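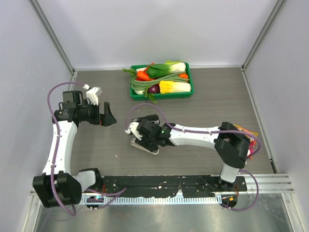
The plan for Swanepoel Street called it a commons. Niamh Hennessy had lived over the old tire shop for 31 years and had never heard anyone on the block use the word.

"A threshold," said the young man from Riltalar, sliding his finger across the drawing. "People from different backgrounds will meet here."

"They meet there now," she said. "That's where the bus stops."

He wrote this down. He wrote everything down, and she had yet to see any of it come back. In February they had asked the whole street to put stickers on a map, green for places they felt welcome, red for places they didn't. Niamh put both of hers on the laundromat. The report said residents had expressed a strong wish for seating.

So there would be seating. There would be 4 long steps facing a wall, and the wall would carry words in all the languages of the neighborhood. She asked who had picked the languages. He said a firm called Tistska had done a study.

"And the men who sell phone cards by the stairs?"

"They're part of the life of the place. We want to keep that."

"Where do they stand?"

He turned the drawing around, then back again. There were little gray figures all over it, one with a balloon, one with a dog. None of them was selling anything.

"It's flexible," he said.

At 2 in the afternoon the bus came and the sidewalk filled up, the way it did. Two women stopped dead in the middle to finish an argument in a language Niamh had been hearing through her floor for years and still couldn't name. A boy rode his bike around them. The man from Riltalar stepped off the curb to make room and held his drawing against his chest.

"You see," he said, pleased, "this is exactly what we're hoping to create."

Niamh looked at the women, then at the drawing.

"What's it costing?" she said.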